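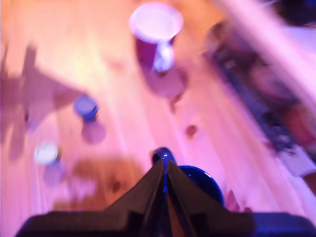
Ostimthorpe votes on its new city charter in May, and the Fellix campaign is hiring eight paid field organizers to work through to election day. Organizers knock on doors, run phone banks in the evening, and sign people up to vote. You will report to Sadia Memon, field director. In training we go over the full text of the charter, section by section, before anyone is sent out.

**Pay and hours**

- $588 a week, paid every other week
- Five days a week, including most weekends
- Mileage paid if you use your own car

**What you will do**

- Reach at least 100 doors on each canvass day
- Enter your contacts in the voter file the same night
- Recruit people from your own precincts for the final push
- Attend city council meetings when the charter is on the agenda

We collected 498 signatures in the Laizer precincts alone during the petition drive, and those residents get a second visit first. Turnout there has been low in off-year elections.
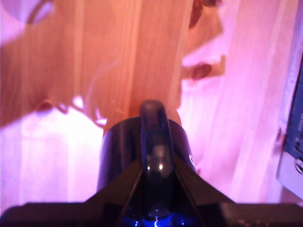 The north side is the other priority. Many renters there have moved since they last registered, so expect to carry forms and know the deadlines.

**Who should apply**

You don't need campaign experience. You do need to be on time, comfortable talking with people who disagree with you, and able to walk for several hours. Spanish or Polish is a plus. You may not hold a city job or be a candidate for city office while on our payroll.

**How to apply**

Send a resume and two references to Remigiusz Czerwiński, campaign manager. Tell us which neighborhoods you know and when you can start. No cover letter needed.

Posted 4 Aug 2019. Open until filled.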